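The Shelf by the Door

Most entryways in Clerncombe are too small for the job they do. The older row houses open straight into a hall barely wide enough for two people to pass, and the apartments that went up behind the station didn't improve on that by much. Coats go on hooks and mail goes on the radiator cover. Shoes go on the floor, where they stay until somebody trips on one in the dark.

The usual fix is a shoe rack, and for a piece of furniture that gets so little attention it has to put up with a lot. It takes grit, rain and road salt. It gets kicked. Children step on it to reach the coat hooks. I have owned three in this house, and the first two ended up at the curb.

The first was a tower of plastic tiers that leaned to one side from the start. The second was a closed cabinet with tilting drawers, bought from the Plimon store out by the highway. It looked fine and kept the hall tidy for a month, but the drawers were too shallow for anything with a thick sole, and slippers had to be stuffed in sideways. By December everyone in the house had gone back to leaving footwear on the floor in front of it.

What replaced it was the plainest kind of rack there is, a black metal frame with three open shelves. I paid $45 for it. A cabinet in the same spot would have cost $149 from the same catalog, and that was before delivery.

Open shelves have one obvious drawback: whatever is on them can be seen from the front door. For boots and muddy sneakers that is a problem, and ours still go on a tray on the back porch. House slippers are another matter. They are fairly clean and they get used many times a day, so they need to be somewhere a person can reach without opening anything or bending down for long.
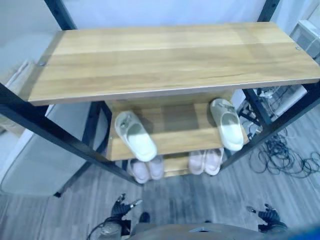
The order on a rack like this tends to sort itself out after a week or two. The pair worn most often moves up to the shelf that is easiest to get at, and the others go underneath. Guest slippers do well at the bottom. They can stay there for days, and when company comes they are still easy to find.

I keep the top for things that are only passing through, such as a library book that has to go back or a parcel waiting for the post office. At the end of the day it gets cleared. If it isn't, it fills up with keys and receipts, and within a week there is no room to set down a bag of groceries.

Spacing between the shelves matters more than the overall size. Take a ruler to the store and measure the gap, because the figure on the box is usually the outside height. Flat slides need very little. Winter slippers with a high back need more, and ankle boots need about 11 inches if they are going to stand upright without being bent over.

Depth is the next thing to check. A shelf that is too shallow leaves toes hanging over the edge, and in a narrow hall they get knocked off by every passing vacuum cleaner. A very deep one takes up floor you probably can't spare. Siliņa, which sells small-space furniture by mail, makes a version with slanted shelves that saves a little room, though light slippers with smooth soles slide forward on it.

Assembly is short work for one person, but leave all the screws slightly loose until the last shelf is on. Then stand the frame on a level floor and tighten it up. I did mine the wrong way the first time and had to take 2 shelves back off to get rid of a wobble. It is also worth going over the screws again in the spring.

Cleaning takes a damp cloth and a few minutes. The lower shelf collects the most dust, and the back corners are where it gathers. I used a wood spray from Irkolent for a while and stopped, as it left the surface slippery. Warm water with a drop of dish soap does the same job. Dry the shelves before the slippers go back on, especially along the edges.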